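FOR IMMEDIATE RELEASE
July 2026

Plivalent publishes good practice rules for recording household handling tasks

PRURKMONT - Plivalent today put out version 4 of its Home Handling Practice, the set of working rules used by teams that record everyday chores with hand-held grippers for robot training. Free to download. Replaces all earlier versions from August.

The new text is shorter. 53 rules, down from 100 in the last version, which many crews told us they never finished reading. Duplicates gone, the safety section moved to the front, the glossary cut to a page.

What changes for recording teams:

Consent comes first. Everyone living in the home signs before any equipment is switched on, and anyone can stop a session at any time. A stopped session gets deleted, the whole thing.

Fingertip pads checked at the start of each session and again after any hard knock. Worn pads are swapped, not turned around.

Closing force is logged per task. Soft goods get their own line on the sheet, seperate from rigid items.

No tidying for the recording. Rooms stay the way the household keeps them, apart from medicines, mail and anything with a name or adress on it, which go out of sight.

Sessions cap at 350 grasps per operator per day. Failed grasps are kept and labeled as failed.

The rules were trialed by Bureck and Thevar, who run recording crews in and near Prurkmont. Both firms have said they will work to version 4 on all new contracts. Bureck also supplied the session sheet printed at the back of the document.

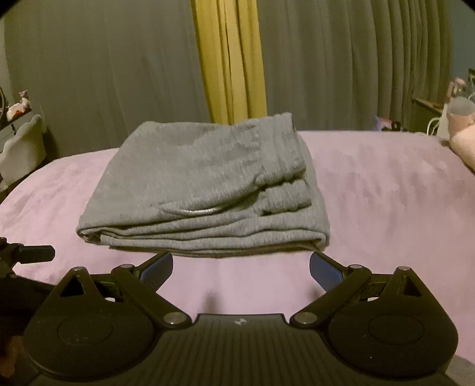 Soft goods get the longest section, and drew the most comments in the trial. Clothing has no fixed edge to grab and the label "folded" was being used for almost anything. Under version 4 the operator notes how the item is stacked and which side faces the gripper before closing. Gray sweatpants folded up on a pink bedspread, ribbed cuffs off to the right, wavy layers toward the fingers: that goes down as folded, layered edge near, cuffs right. Bedding underneath gets its own entry, as plush fabric can get pinched along with the garment.

Existing recordings do not need to be relabeled. Teams that want to do it anyway can use the conversion table in the annex.

Comments on version 4 are open through the end of August, by the form on the Plivalent site. Print copies on request from the Prurkmont office.

About Plivalent
Plivalent writes and maintains practice documents for home robotics work. Based in Prurkmont.

ENDS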